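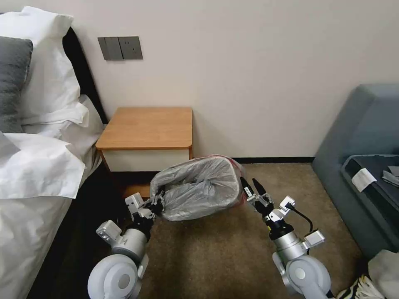
Course Handout 5: Two-Arm Tasks with Soft Objects
Varach Robotics Practicum
Version of March 1, 2019

Please read this handout before you come to the lab. The task for this unit is to change the liner bag in a small waste bin, using two arms and the software you wrote in Handout 4. Many students believe it will be easy, because in November they could already move blocks from one tray to another. A block keeps its shape when you hold it. A bag does not, and most of your code from November depends on the shape of the object.

1. What the task includes

We divide the task into five steps. You will be graded on each step separately, so a team that fails at step 4 still keeps its points for the steps before.

Step 1. Find the rim of the bin in the camera picture.
Step 2. Take the rim and the bag together with one gripper.
Step 3. Hold the bin with both grippers, lift it, and put it down again.
Step 4. Release the rim, take only the bag, and pull it up.
Step 5. Place a new bag and fold its edge over the rim.

The order of steps 2 and 3 may be changed if your team explains the reason in the report. Step 5 is optional for teams of two.

2. Finding the rim

The liner is the first difficulty. It is thin, it shines, and light passes through it. The depth values on the bag are often missing, or they belong to the surface behind it. Do not try to repair this with more filtering. In the last course one team spent a whole week on the filter and had no time left for the arms.

A better way is to look for the long straight edges and to fit a rectangle to them. If the bag covers the rim, accept the edge of the bag as the rim and close the gripper a little lower than the fitted line. Write down how much lower you went. The assistants will ask you.

3. Holding with two arms
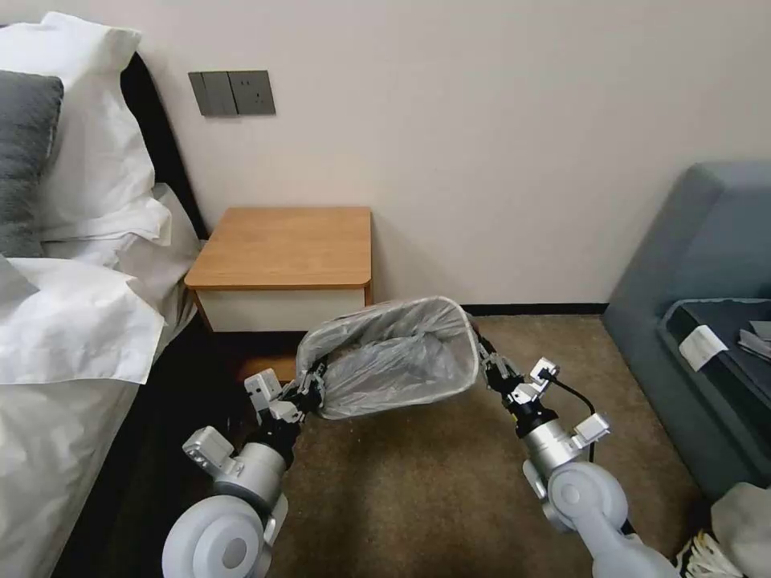 When both grippers hold one stiff object, the arms and the object make a closed chain. This means that the two arms are no longer free to move independently. If the left arm goes up and the right arm waits, the force goes into the object and into the wrists. With the wastebasket held at its left and right rims and tilted in the air, as it is here, you can think of one frame fixed to the basket and compute both gripper poses from it. Plan the motion of the basket first. The motion of the arms follows from that plan, and you should never plan the two arms one after the other.

Three remarks on this step:

- Use the Henao controller in compliant mode. In stiff mode a small error in calibration is enough to bend the basket.
- Keep the speed limit at the value in the lab file. Do not change it on the robot itself.
- The log buffer keeps 2,000 samples. Save the log directly after the lift, or the beginning of the motion will be overwritten.

4. Taking only the bag

Now the goal is the opposite of step 2. One gripper must close on the film and leave the rim outside of the fingers. Approach from above with the fingers open, move toward the inside of the bin, and close slowly. The film will make folds between the fingertips. Folds are good for us, as several layers are easier to hold than one.

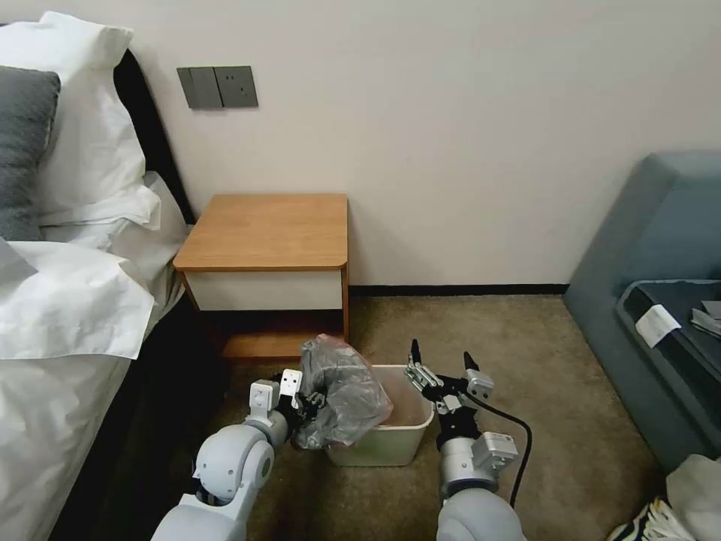

Fig. 2. Left gripper on the gray bag, right gripper open beside the basket.

The second arm should stay near, with open fingers, and be ready to help. If the basket rises together with the bag, the second gripper takes the rim and keeps it down. Teams often forget to write this case, and then the program has no answer when it happens. Please draw it in your state diagram also if you hope not to need it.

To know whether the film is held, compare the finger opening with the command. For thin film the difference is very small, so the Cistex force reading is more useful. Take the mean of 8 readings before you decide.

5. The room

The trials are done in a furnished room and not on the lab bench. There is a bed on one side and a sofa on the other, and the nightstand is directly behind the bin. Add all of them to the collision model. For the bed, make the box larger than the mattress, as the duvet hangs over the side. Your elbow joints will come close to it when the arms reach forward.

6. What to hand in

- The state diagram, on one page.
- The log of your best trial and the log of one failed trial.
- A short report (two pages) which explains the failed trial.
- Your Billus configuration file, without changes to the header.

The failed trial has the same weight as the best one. A report which says only "the gripper slipped" will receive no points for this part. Tell us at which step it slipped, what the force reading was, and what your program did next.

Questions about the closed chain can be asked in the exercise hour. Bring your drawing of the frames.

12 shares | 3 comments

Related handouts
Handout 3: Camera and Arm Calibration
Handout 4: Pick and Place with Rigid Parts
Handout 6: Opening Drawers and Doors
Notes on Writing a State Diagram

Varach Robotics Practicum. Contact: course office. © 2019. All rights reserved. Back to top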